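Cash envelopes, month four: a progress report of sorts

pomskamom
Some of you will remember I started the envelope system in June after adding up what we'd spent on takeout and "little things from Litano" over the past year. It came to $2774. We live two blocks from a grocery store. I have no defense.

So: envelopes. Groceries, gas, fun, dog, house. The dog envelope is the only one that never runs out, and the dog is smug about it. The fun envelope gets $200 and is dead by the tenth. 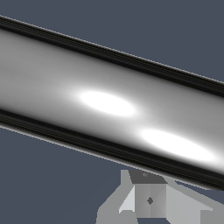
My real trouble is the house envelope. It sits there looking rich for weeks, then the water heater makes a noise and I'm robbing gas to pay for plumbing. Does anybody do this differently?

gradual_ted
Yes, I use a card and a spreadsheet like a person living in this century. You get points back. What do you get back from an envelope? Paper cuts.

Citlali Trujillo
Ted posts this every time and every time I have the same question, which is how much he spent last month without looking.

gradual_ted
I'd have to look. That is what the spreadsheet is for.

Citlali Trujillo
And there we are.

To the original question, house shouldn't be an envelope. It should be a savings account with a dull name. Mine is called "Gutters." I have never once been tempted to spend Gutters on shoes.

wilach_west
Disagree with Citlali, a little. If you move it to the bank you stop seeing it, and then you stop feeding it. I kept mine in cash and just split it in 2. One half for stuff that wears out on schedule (filters, batteries, the hose that dies every winter), the other half for disasters. You're only allowed to open disasters if something is leaking or on fire.

pomskamom
Who decides what counts as a leak? Asking for my husband, who has opinions about the patio.

wilach_west
Is the patio wet

pomskamom
The patio does not exist yet.

Pornthip Luangrath
I've done this for years, with a couple of long lapses I won't go into. What I'd tell you:

1. Fund house before fun. You will hate this for one payday, maybe more.

2. Write on the outside of the envelope every time you take money out. Date, amount, and what for. I found "$49, stuff" on mine once and I still don't know what the stuff was. It haunts me.

3. When an envelope is empty, it's empty. Borrowing from the next one over is how I ended up eating dog-envelope spaghetti. (The spaghetti was for us. The money was the dog's.) 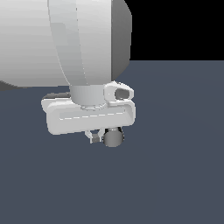

4. Leave the leftovers alone at the end of the month. Rolling them into fun feels like winning, and then the car needs tires.

5. Don't lecture your relatives about it at dinner.

gradual_ted
Number 5 is the first good idea in this thread.

Citlali Trujillo
Ted, it applies to spreadsheets too.

gradual_ted
My family enjoys the spreadsheet. My brother-in-law Lu asked for a copy.

wilach_west
Lu was trying to get back to the ball game.

pomskamom
OK, going to try the split version and see if I can keep my hands out of disasters through the winter. Husband has been informed that the patio is not leaking. He has gone out to check the yard anyway.

Recent topics
Does anyone still balance a checkbook?
Best day-old bread places, post yours
Roommate eats my leftovers, can I bill him
Wilach credit union fees went up again
Coin jars: roll them yourself or use the machine?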